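Riltwood Hand-held Gripper Tool
Set-up and Evaluation Guide

Section 4. Comparing finger sets on cups and other tapered objects

4.1 Purpose of this section

This section sets out the procedure for comparing two finger sets on the same hand-held tool. It applies to the Varma padded finger and to the Bukenley ribbed finger. It should be read together with Section 3, which covers fitting and removal of the fingers.

The comparison is to be carried out by one operator throughout. Where a second operator takes over, the series must be started again from step 1.

4.2 Before starting

1. Check that both fingers belong to the same set. Mixed sets must not be used.
2. Wipe the pads with a dry, lint-free cloth. Do not use solvent.
3. Inspect the joint pins on each arm. A pin that stands proud of the linkage must be pressed home before the tool is used.
4. Close the fingers fully on nothing and confirm that the pads meet along their whole length.
5. Start the recording and check that both fingertips can be seen in the camera view.

Caution: Keep hair, cords and loose sleeves clear of the linkage bars. The arms fold outwards as the fingers open, and the gap behind the joints becomes narrower.

4.3 Gripping a tapered cup

1. Stand the cup upright on a level table with a clear margin on both sides.
2. Open the fingers wider than the rim.
3. Bring the tool forward until there is one finger on each side of the cup.
4. Close slowly until both pads bear on the wall. Stop as soon as the wall begins to give.
5. Lift the cup straight up, hold it for the set time and lower it to the same place.
6. Open the fingers fully before drawing the tool back.

Note: Cups of this shape are narrower at the base. If the pads are set too low, the cup may tip as it leaves the table. If they are set on a raised ridge, contact is reduced to a thin line and the result should be entered as "ridge contact".
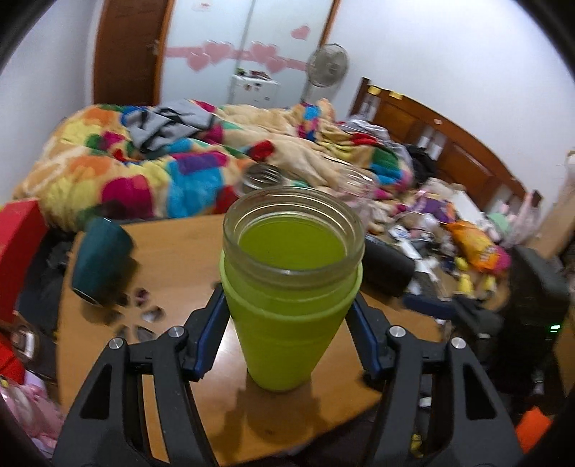

Oi-ling Mak

The green cup held over the table shows the approach from both sides, with a dark blue pad on each finger. Further cups may be left on the table during the series, as has been done with the teal and black ones, so that the operator can move to a cup lying on its side without stopping the recording.

4.4 Cups lying on their side

1. Approach across the width of the cup. Do not approach along its length.
2. Lower the fingers until the tips are just clear of the table.
3. Close, lift and hold as in 4.3.

Caution: Do not press the fingertips against the table top. Repeated contact wears the lower corner of the pad and will affect all later results.

4.5 Number of attempts

Each finger set is to be tested over 60 attempts for each cup position. An attempt in which the cup is touched but not lifted counts as a failed attempt and is not to be repeated. Pads must be replaced after 2000 closures, whatever their appearance.

4.6 Recording the results

Enter the finger set, the cup, its position and the outcome on Form 206. Remarks should be brief and should state where the pads met the cup. Completed forms are to be sent to Konrad Schwaiger, with a copy to Kamala Naidu where a pad has been changed during the series.

For finger sets not listed in 4.1, refer to Section 7.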